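3. Material y métodos

3.1. Área de estudio y muestreo

Los ejemplares proceden de siete parcelas situadas en la ladera norte del valle de Grudach, entre el camino forestal y el arroyo. Las parcelas se eligieron por la presencia continua de umbelíferas en flor, que concentran la actividad de los sírfidos adultos durante las horas centrales del día. Tres de ellas limitan con cultivos de frutales abandonados; las demás son claros de robledal con suelo pedregoso y matorral bajo.

El muestreo comenzó el 2 de junio y se prolongó hasta la primera semana de octubre. En cada visita se recorrió un transecto fijo a paso lento y se capturaron con manga entomológica todos los sírfidos posados en flores o en vuelo estacionario a menos de un metro del observador. No se muestreó con lluvia ni con viento fuerte. Las trampas Malaise instaladas en las parcelas 2 y 5 funcionaron de forma ininterrumpida, salvo una semana de agosto en que el ganado derribó la de la parcela 5.

En total se obtuvieron 1.801 dípteros, de los cuales 392 correspondían a sírfidos con coloración de tipo avispa, es decir, abdomen negro con bandas amarillas completas o interrumpidas. Los himenópteros capturados en los mismos transectos (185 ejemplares, casi todos véspidos sociales) se conservaron como serie de comparación. El material está depositado en la colección Kermani, con etiquetas duplicadas en papel y en la base de datos.

3.2. Preparación y registro de los caracteres

Los ejemplares se montaron en seco dentro de las 48 horas siguientes a la captura. Los procedentes de trampa, conservados en etanol, se deshidrataron antes del montaje para evitar el colapso del abdomen. Aun así, en varios machos pequeños los terguitos quedaron hundidos y hubo que excluirlos de las medidas de anchura de banda, aunque se mantuvieron en el recuento por especie.

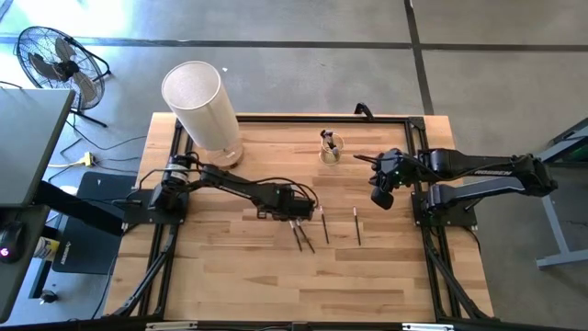 Figura 1. Dos brazos robóticos negros montados a ambos lados de un tablero de madera.

De cada ejemplar se anotaron la longitud del cuerpo, la longitud del ala derecha, el número de bandas abdominales, la anchura máxima de cada banda y la presencia o ausencia de mancha apical en el ala. La longitud de las antenas se midió aparte, pues en buena parte de las especies es corta y constituye la diferencia más evidente respecto al modelo. El color de las patas se registró en tres clases (amarillo, pardo y negro) según el tono dominante de las tibias posteriores.

La identificación se hizo con claves regionales y, en los casos dudosos, mediante el examen de la genitalia masculina. Las hembras que no pudieron asignarse con seguridad quedaron a nivel de género. Todas las medidas las tomó una misma persona (N. Ebrahimi), y H. Ranjbar repitió una submuestra sin conocer los valores iniciales. Cuando la discrepancia superaba 0,1 mm se volvió a medir el ejemplar y se conservó el tercer valor.

3.3. Índice de semejanza

Para cada especie se calculó un índice de semejanza con el véspido más frecuente de la parcela, a partir de la distancia euclídea entre los caracteres estandarizados. Las antenas se incluyeron en una primera versión del índice y se retiraron en la segunda, dado que su peso ocultaba las diferencias en el patrón abdominal. Los resultados del apartado 4 se refieren a la segunda versión salvo indicación contraria.

Las especies con menos de cinco individuos no entraron en el análisis. Tampoco se consideró el zumbido ni el comportamiento de posado, que en algunos sírfidos incluye movimientos de las patas anteriores semejantes al balanceo de las antenas de una avispa. Estos aspectos requieren observación en vivo y se tratarán por separado.

Compartido 7 veces
3 comentarios

mtorralba
¿Se van a publicar las medidas por ejemplar? Para comparar con material de otras zonas, las medias por especie se me quedan cortas.

Niloufar Ebrahimi
Sí, la tabla completa irá como material suplementario. Faltan por revisar las hembras de la parcela 5.

sirfidos_norte
Yo habría dejado las antenas en el índice. A simple vista es lo primero en lo que me fijo para separar una mosca de una avispa, aunque supongo que un pájaro mira otra cosa.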